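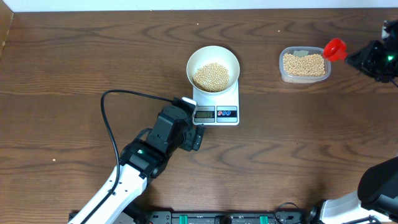 4.2 Weighing task

The third task asks the system to portion dried soybeans by weight. We chose it because the goal can be stated as a single number and checked with an ordinary kitchen scale, and because soybeans roll, which makes small errors easy to notice. The build was carried out in the Branthorpe shared workshop, where bench space is booked by the half day, so everything had to be set up and taken down by one person.

Figure 4. Workspace for the weighing task. The bowl stands on the scale and the supply of soybeans is in the translucent container to its right. The arm with the red scoop enters from the upper right.

The supply container and the scale are placed by hand at the start of each session. We did not use a fixture for either one. An early version had a printed tray that held the container in place, but the scoop caught on the lip of the tray during the lift and we removed it. The positions of both objects are found again at the start of each run from the head camera. A shift of up to 12 mm did not change the outcome in our tests. Larger shifts were not studied.

The red scoop is a single printed part that replaces the standard fingers. It was drawn by Parviz Safavi and went through several revisions. The first had a flat front edge and pushed beans up the wall of the container instead of under itself. Rounding the corners to match the container fixed most of this. What remained was a problem with the last layer of beans, which the scoop cannot reach without pressing on the plastic floor. We refill the container before it gets that low.

The arm nearer the scale keeps its gripper and is used for operating the scale and for steadying it. Its cable is left with a wide loop at the wrist. When we tied it close to the arm, the joint stopped short of its limit and the controller reported a following error that took us two days to trace.

Control software for all arms runs on one desktop computer under Drirkov, with motion commands sent at a fixed rate and logged by Ornow. The weight is not sent to the computer by the scale. It is read from the display through the camera, using a small digit reader trained on our own pictures of the same scale. This was slower to set up than a load cell would have been, but it let us keep an unmodified household scale in the task, and other groups can repeat the work without opening one up. The reader fails when the gripper covers part of the display. In that case the last good value is held until the arm moves away.

We ran 64 trials. In each one the target weight was drawn at random before the run and the system was free to scoop as many times as it needed. A trial counted as complete if the final reading was within 2 g of the target. By this measure 36 trials were complete. Most of the others went over the target on the final scoop, when the amount still needed was smaller than the smallest load the scoop could pick up in a steady way. Tapping the scoop over the bowl to release a few beans at a time helped, but it also threw beans onto the table. Spilled beans were not counted against a trial, as they do not affect the reading.

A second version of the task, with the smaller Erraji scoop used for the final portion, was tried in July and is described in Section 4.3.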